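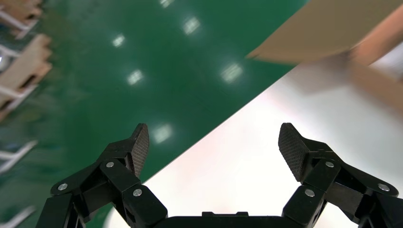

Home | News | Projects | People | Contact

Robots join the packing tables at Elteo

Monday, March 31, 2025

The accessories team at Elteo has new company on the floor, and the mood at the packing tables is lively! Under a project called Bilby, robot arms with two-fingered grippers have started taking on the fiddly business of sorting small boxed goods: computer mice, cables and the printed sheets that go with them.

It is slow, close work, and until now it has all been done by hand. A packer on a full shift might open, check and close 197 boxes, and by the afternoon the wrists know about it. Bilby is meant to take the most repetitive part of that load while the packers move on to checking, fault-finding and teaching the arms how a good box should look.

"I was one of the doubters," says Kendra Vachon, who leads the day team. "Then I watched it go for a cable for the first time and I was standing there willing it on like it was a football match. We all were."

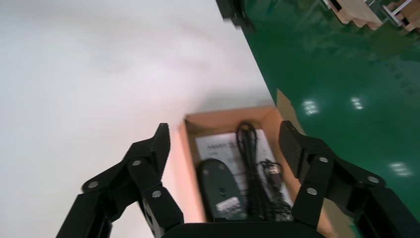 Why cables are the hard bit

A mouse keeps its shape. A cable never does, and a coil that sat neatly in one box will spring open in the next (anyone who has packed a drawer of chargers will sympathise). The gripper has to close on the loops firmly enough to lift them, and without dragging everything else out of the box at the same time.

The fingertips have textured pads to help with grip, and a small camera rides at the wrist so the system can judge where to reach. The team has logged 2,000 practice picks so far. On mice alone the arms now manage 92 in every hundred. Cables are well behind that, and Kendra's team keeps a list of the worst tangles by the kettle.
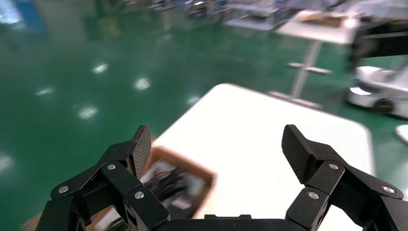 New jobs on the day team

No posts are going, and two packers have already retrained as cell operators. They set up the tables, start each run and step in when a pick goes wrong. They also decide which boxes go to the arms and which stay with people, a call that used to be made upstairs.

Job rotation has changed too. Everyone now spends part of the week away from the tables, and the early start has been dropped for those on operator training. Some of the longer-serving packers have asked to stay on hand packing, and that has been agreed.
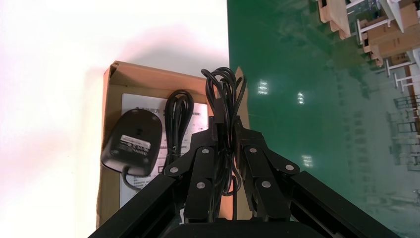
What's next

Work on cables carries on through the spring, and a second line at the Camacho building is due to follow in July. Packers there are welcome to come over and try the controls before then. Ask Kendra for a slot, and wear flat shoes!

Filed under: Workplace, Robotics, Our people

Contact the news desk | © 2025 Elteo | Back to top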